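Keeping a two-arm kitting cell in tolerance: notes for speaking
Salim Nyanda, Noltumow
4 September 2022

Slide 1. Scope
One cell only, the one at Vokwood. It sorts small electrical parts from yellow trays into kits. No vision theory today. Setup, routine care and two repairs. Questions at the end, except on safety interlocks, which I will take as they come up.

Slide 2. The table
The worktop is in two sections with a seam down the middle. Datum is taken from the left section. After the January move the right section sat 3 mm low, and every pick on that side closed on air or on the tray rim. We shimmed it and checked again with a dial gauge. Say: level the table first, then teach. We did it the other way round and lost a shift.

Slide 3. Tray positions
Yellow trays left and right, steel tray in the centre. The yellow trays are not fixed to the table. They are set against a template before each run and the template is then taken away -- leave it in and the wrist fouls it on approach. Circuit boards and solenoids on the left, harnesses and cable assemblies on the right. The steel tray is lined with plain white paper. Bare steel gave the overhead camera reflections that it read as edges. Change the top sheet when it is marked.
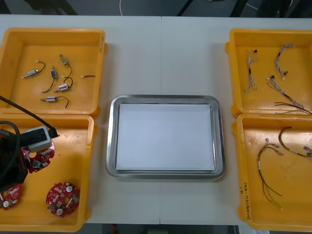
Slide 4. Grip settings
Round boards are held by the edge, never across the face. Grip force is stored per part and not per tray, so a board left in the solenoid tray will be picked with the wrong value. Finger pads are replaced at 60 hours. They look fine at that point. Change them anyway, then run the zero routine with the fingers empty.

Slide 5. Cable care
Most stops on this cell were arm cabling. Of 2,648 logged cycles in the trial, 13 ended in a fault, and most of those were a lost signal at the gripper connector. The loop was too tight with the wrist turned fully in. We gave it more slack and moved the clamp back along the arm. Check by hand: power off, wrist to both limits, watch the loop and not the gripper.

Slide 6. Harness tangles
Still open. Thin twisted leads catch on one another and two come up together. Munum suggested a shake move after the lift. It helps with short leads and makes long ones worse. For now, lay harnesses apart when loading, connectors clear of the rim.

Slide 7. Restart after a fault
Open the fingers by hand, remove the part, home the left arm, then the right. Do not resume from the middle of a pick. The Shemweta sheet has the full order, copies by the door.

Questions. Keep slide 5 up.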